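Penner cell: start of shift with the Movlow arm

For packers moving over from the hand line. Quick version, full one is in the Plerkell folder.

The arm now does the lifting, 3,000 cartons a shift. You do the checks, the refills and the odd jam. Less bending, more watching - takes a week or so to get used to.

1. Walk the cell. Nobody inside, gate shut.

2. Look at the gripper. Fingers open, nothing between them. Leave the cabinet with the DANGER labels alone, thats electricians only.
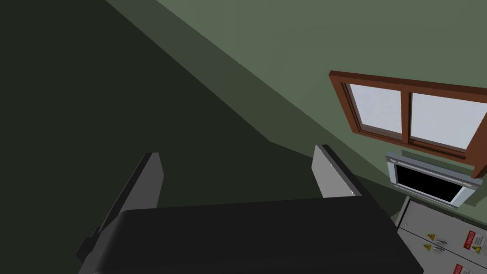
3. Log in to Stilix at the gate panel. Pick your line, set the batch to 100. Not 2,000, that was the old setting.

4. Press start, stay for the first ten cartons. Code 917 means a missed pick - stop, clear it, restart.

5. Swap with your partner every hour. Watching is tiring too, so dont skip it becuase it's quiet.

Jams go in the log, even small ones.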